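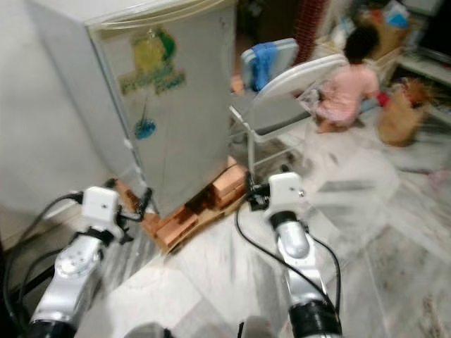 Gosel Small Fridge Set

README, August release

Welcome! Gosel is a picture collection all about one everyday thing: the compact, single-door refrigerator, in a lived-in room, with its door open or shut. We love these little fridges and we hope you'll enjoy working with them too.

What's inside

The set has 3747 pictures in 16 folders. Each folder covers one stay in one room, so please keep a folder whole when you split the data.
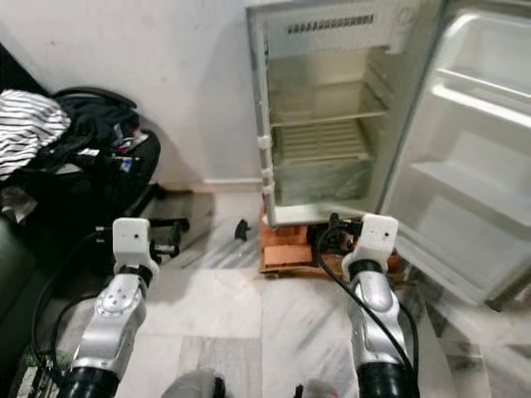
Door wide open, wire shelves in view, fridge up on bricks.

Labels

door: open, shut or moving
interior: empty, stocked or not visible
shelf: wire shelves inside (door shelves get their own label, door_shelf)
base: whatever the fridge stands on (bricks, blocks, cardboard, bare floor)
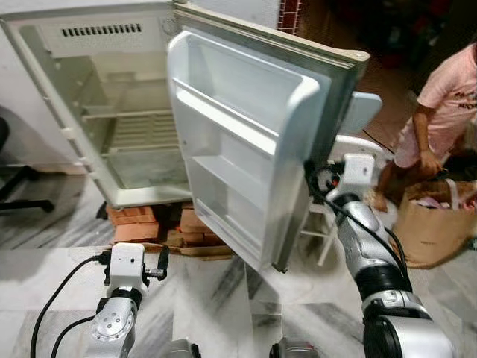

Notes on labeling

Worn stickers are labeled "decal" and we leave the text field blank if the lettering can't be read. Don't guess at a brand! Body color is whatever the labeler saw in that picture, so one fridge may be white in one file and gray in the next. Zarmeena Dogar rechecked 166 of the trickiest door labels by hand, and her changes are already merged.
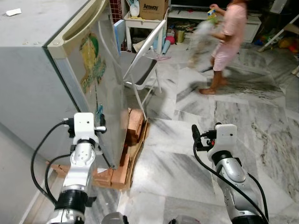 Known gaps

Freezer panels have no label of their own yet. Sadia Sial is drafting one, and suggestions are very welcome (she reads them all).

Credits

Labels by Humaira Jadoon and Zarmeena Dogar. Folder layout by Ingegerd Isaksson.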